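# Zorno vs. Hidon parallel gripper for counter work: wrist camera exposure and finger play

**kelp_servo** wrote on 28 Dec 2019:

Third day with the Zorno two-finger on the kitchen bench. Controller is the Brultel box, same as before, loop at 50 Hz. Wrist camera view at the start pose, fingers open: 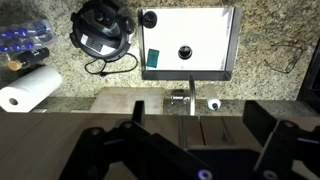

**Steinar Mikkelsen** wrote:

What is the exposure mode? If you run auto with full-area metering, any comparison between the two grippers is worthless. The Zorno takes up a lot more of the view in matte black, so the camera meters darker and opens up. The Hidon fingers are thin and you would get a different image at the same pose.

**kelp_servo** wrote:

Auto, full area. The sink floor goes almost pure white. The drain stopper still has a clean edge, so I had not treated it as a problem. Granite texture is fine on both sides.

**Steinar Mikkelsen** wrote:

The stopper is black. It would survive anything. Try a white bowl in the basin and see what your segmentation gives you. Lock exposure on the counter, lock gain, then repeat both grippers.

**mbracket** wrote:

I disagree on locking. We locked ours in October and spent the next weeks chasing shadows when the arm moved between the window side and the wall side. Better to keep auto and set the metering region to the gap between the fingers. The Brultel driver exposes the region as four integers. It is in the second config block, not the first.

**kelp_servo** wrote:

Found it. With the region set between the fingers the basin comes down a lot. Side effect: when the fingers close, they fill the region and the image jumps for several frames. Has anyone tied the region to finger position?

**mbracket** wrote:

Freeze auto when commanded width drops under a threshold. Release on open. That was enough for us.

**ohm_and_away** wrote:

Can we get back to the grippers? I had the Zorno on a Thorlacius arm and sent it back. Play at the finger pivots was more than 2 mm at the tip after a few thousand cycles. The Hidon has a rail and does not do this. For thin stuff lying flat on stone, like the glasses on the right of your counter, I would not trust the Zorno at all.

**kelp_servo** wrote:

Did you retorque the pivots? Mine were loose out of the box. I have not measured tip play since tightening them. Grasp log so far, same object set and same arm for both:

| Gripper | Attempts | Held through lift |
|---|---|---|
| Zorno | 328 | 256 |
| Hidon | not finished | |

No per-object split yet. The logger dropped the object field on the first day.

**ohm_and_away** wrote:

Retorqued twice with thread locker. It came back. And without the object field that number tells you very little. Bottles are easy, a sponge is easy, wire frames are not.

**Steinar Mikkelsen** wrote:

Agree on the log. Disagree on the Hidon. The rail collects crumbs and the force reading drifts once it does. On a kitchen bench I would take the pivots and put up with the play.

**kelp_servo** wrote:

I will rerun the Zorno with the object field fixed and exposure frozen on close, then swap to the Hidon with the same settings. Dial gauge on the tips before and after each set. Steinar, which grease were you using on the rail?

**Steinar Mikkelsen** wrote:

None. Dry, wiped daily. Grease made it worse.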